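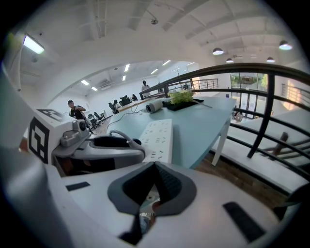 Hand-held gripper, with a second one on the table at left

From: Jozefína Bartoš
Date: May 14, 2019
Subject: Re: [lakes-list] Snow depth and under-ice light at Saltitz

Bořivoj, answers below. I cut the parts of your message that I had nothing to add to.

Bořivoj Baláž wrote:
> The January cores from Saltitz show chlorophyll in the top
> layer at all four stations, even at station 3 where the snow
> was deepest. I expected close to nothing there. Could the
> light sensor have been reading low?

I don't think so. I checked the sensor against the spare from Canby before and after the trip, and the two agreed both times. The snow at station 3 had drifted. The stake reading is from the north side of the hole, where it was deepest, and the light reading was taken on an arm reaching south. I would not pair those two numbers. Please use the snow depths from the transect sheet for that station.

The other thing to check is whether the cells were growing there at all. Irkik froze early and had clear ice for weeks before the first real snow. If Saltitz did the same, the algae could have built up under bare ice and then just stayed. Chlorophyll alone won't tell us which.

> How many zooplankton did you count per sample? The copepod
> numbers in the table look rounded.

They are rounded, sorry. The sheet I sent was the summary. I counted subsamples, 186 animals in the smallest and close to that in most of the others, then scaled up to the full tow. The 4,000 for station 1 and 2,000 for station 2 are scaled values. I will send the raw counts with the split factors so you can work out the errors yourself. Station 4 was a short tow because the net iced up, so treat it as presence only.

> Do we have enough filters left for Pirzada?

We have 50 of the glass fiber ones, still sealed. That covers one full round with duplicates if we skip the deep samples. I would rather keep the duplicates. Last year we had no way to tell a bad filter from a real difference at Pirzada, and we ended up dropping two stations.

Can anyone else on the list say when the ice went out at Irkik this spring? I have a note for the south bay but nothing for the main basin.

Jozefína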